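Papierunterlagen im Büro ordnen: Ablage mit Farbmappen einrichten
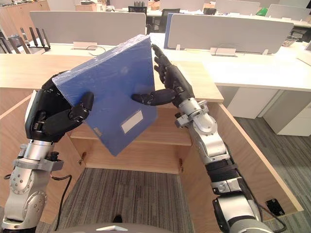 Blaue Kunststoffmappe über einem hellen Holzschreibtisch im Großraumbüro.

Diese Anleitung beschreibt, wie Sie eine Papierablage für ein kleines Team aufbauen. Sie eignet sich für Büros, in denen mehrere Personen auf dieselben Vorgänge zugreifen und in denen ein Teil der Unterlagen weiterhin im Original aufbewahrt wird. Für die Ersteinrichtung sollten Sie einen Arbeitstag ohne Besuchstermine einplanen.

Was Sie benötigen

Mappen in vier Farben (Blau, Rot, Gelb, Grün)
Etiketten, 70 mm breit, und einen wischfesten Stift
Hängeregister oder Stehsammler
Einen Eingangskorb pro Raum
Eine Liste der laufenden Vorgänge, ausgedruckt

Schritt 1: Bestand sichten

Legen Sie alle losen Papiere auf einen Tisch und bilden Sie grobe Stapel: laufend, abgeschlossen, unklar. Lesen Sie in diesem Schritt nichts vollständig durch. Ein Blick auf Absender, Betreff und Datum genügt. Doppelte Ausdrucke kommen sofort in den Papierschredder, sofern ein Exemplar unterschrieben vorliegt.

In unserem Büro am Standort Stondholm lagen nach der Sichtung 144 laufende Vorgänge auf dem Tisch. Nach dem Abgleich mit der Vorgangsliste blieben 83 übrig. Die anderen waren erledigt und nur nie abgelegt worden.

Schritt 2: Farben festlegen

Vergeben Sie die Farben nach Bearbeitungsstand. Eine Einteilung nach Kunden führt bei vier Farben schnell zu Überschneidungen. Bewährt hat sich folgende Zuordnung:

Blau: in Bearbeitung
Rot: Frist läuft
Gelb: wartet auf Rückmeldung
Grün: erledigt, zur Ablage

Hängen Sie die Zuordnung gut lesbar neben das Register. Wechselt ein Vorgang den Stand, wird der Inhalt in eine Mappe der neuen Farbe umgelegt. Die alte Mappe geht leer zurück in den Vorrat.

Schritt 3: Etiketten beschriften

Das Etikett gehört in die obere rechte Ecke der Vorderseite. Schreiben Sie zuerst das Kürzel des Kunden, dann das Stichwort, dann den Monat der Anlage. Beispiele:

Fekport / Mietvertrag Lager / Juni
Talebi / Reklamation / Mai
Ramis / Angebot Umbau / Juni

Verwenden Sie für Kürzel nur Schreibweisen, die auch in der digitalen Ablage vorkommen. Auf glattem Kunststoff haften Papieretiketten schlecht, wenn die Oberfläche staubig ist. Wischen Sie die Stelle vorher mit einem trockenen Tuch ab.

Schritt 4: Mappen füllen

Das neueste Schriftstück liegt immer vorn. Heftklammern entfernen, Büroklammern nur bei mehrseitigen Schreiben verwenden. Eine Mappe ohne Mechanik sollte nicht mehr als 70 Blatt enthalten, sonst rutschen die Seiten beim Herausnehmen. Umfangreiche Vorgänge teilen Sie auf und nummerieren die Mappen fortlaufend (1/2, 2/2).

Schritt 5: Durchlauf einrichten

Der Eingangskorb wird jeden Morgen um 9 Uhr geleert. Wer Dienst hat, sortiert die Post den vorhandenen Mappen zu und legt für neue Vorgänge eine blaue Mappe an. Rote Mappen stehen im Register ganz vorn. Grüne Mappen werden am Monatsende in Ordner überführt.

Häufige Fragen

Was tun mit Unterlagen, die zu zwei Vorgängen gehören?
Original in den älteren Vorgang, Kopie mit Verweis in den neueren.

Müssen Mappen abends weggeschlossen werden?
Bei Personal- und Vertragsunterlagen ja. Für alle übrigen gilt die Regelung Ihres Büros.

Wie lange bleiben gelbe Mappen stehen?
Vier Wochen. Danach fragen Sie nach und notieren den Tag der Nachfrage innen auf dem Deckblatt.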